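## 4. Setting up the dockside call post

This section covers mounting, powering and registering one Prerno call post at a public dock or boat ramp. Read Section 3 (Choosing a site) first. You need two people for steps 3 through 6.

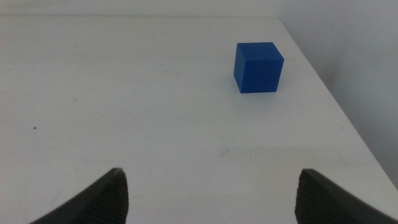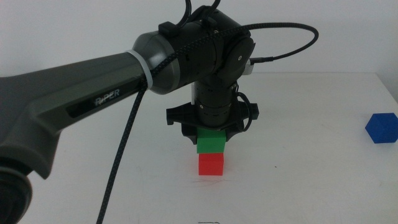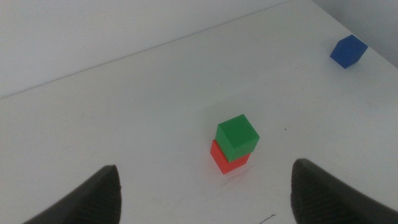

### 4.1 Before you start

Check that you have the following on the dock:

- call post, with the lid screws still sealed in their bag
- base plate and four anchor bolts
- power lead, 40 feet
- antenna and rubber collar
- two keys on a steel ring
- site card, filled in by the harbor office

The site card carries the post number, the dock name and the phone number of the duty desk. If any of these is blank, call the harbor office and get the missing entry before you go on. A post registered with the wrong dock name will send the patrol boat to the wrong dock.

**Caution:** Do not work on the dock side of the post without a life jacket. This applies to both people, including the one holding the ladder.

### 4.2 Mounting the post

1. Place the base plate at the spot marked in the site plan. The arrow on the plate must point toward the water.
2. Drill the four bolt holes. On concrete, clear the dust out of each hole before setting the bolt. On timber decking, use the through bolts and backing washers from the timber kit.
3. Stand the post on the plate. One person holds it upright while the other starts all four nuts by hand.
4. Tighten the nuts in a cross pattern. Go around twice.
5. Push on the post at shoulder height. If it rocks, loosen the nuts, shim the low corner and tighten again.
6. Fit the rubber collar, then screw on the antenna. Hand tight is enough.

**Note:** Floating docks need the hinged plate, sold separately. The standard plate will work loose on a floating dock within one season.

### 4.3 Connecting power

1. Switch off the dock circuit at the shore panel and lock the panel.
2. Run the power lead through the conduit from the shore side. Leave a loop of slack under the post.
3. Open the lid with the upper key. Connect the lead to the terminal marked LINE.
4. Plug in the backup battery. The amber light comes on and stays on.
5. Close the lid and switch the dock circuit back on. The light changes to green within two minutes.

If the light stays amber, the post is running on battery only. Check the shore breaker first, then the fuse inside the lid.

**Caution:** The lid gasket must sit flat all the way around. Water in the lid will damage the radio board, and the warranty does not cover it.

### 4.4 Registering the post

Each post has to be registered before it can place a call. Registration takes a few minutes and can be done from the dock with a handheld radio or a phone.

1. Press and hold the test button until you hear one long tone.
2. Call the duty desk and read out the post number and the dock name from the site card.
3. Wait while the desk enters the post. You will hear two short tones.
4. Press the red call button once. The desk should answer through the speaker.
5. Ask the desk to read back the dock name. If it is wrong, stop and start again at step 1.

Post numbers 552 and up use the newer radio board and give three short tones at step 3.

**Note:** The desk at Ludby closes its registration line at 6 p.m. Emergency calls are answered at all hours. Posts on the Holtent side can be registered at any time.

### 4.5 Volume and wind noise

The speaker is set at the factory for a quiet marina. Near a fuel dock or a busy ramp, raise it two steps with the dial behind the lid. Have the second person stand at the end of the dock and listen while you make a test call. Return the dial one step if you hear a whistle.

### 4.6 After setup

Write the month on the inside of the lid in permanent marker. Replace the backup battery every second July, or after some 700 hours of running on battery, whichever comes first. The hour count is shown when you hold the test button for ten seconds.

Leave one key with the harbor office. The other goes in the patrol boat's key box.

For parts, contact Rahman Marine Supply. Questions about site cards go to Ankica Shehu at the harbor office.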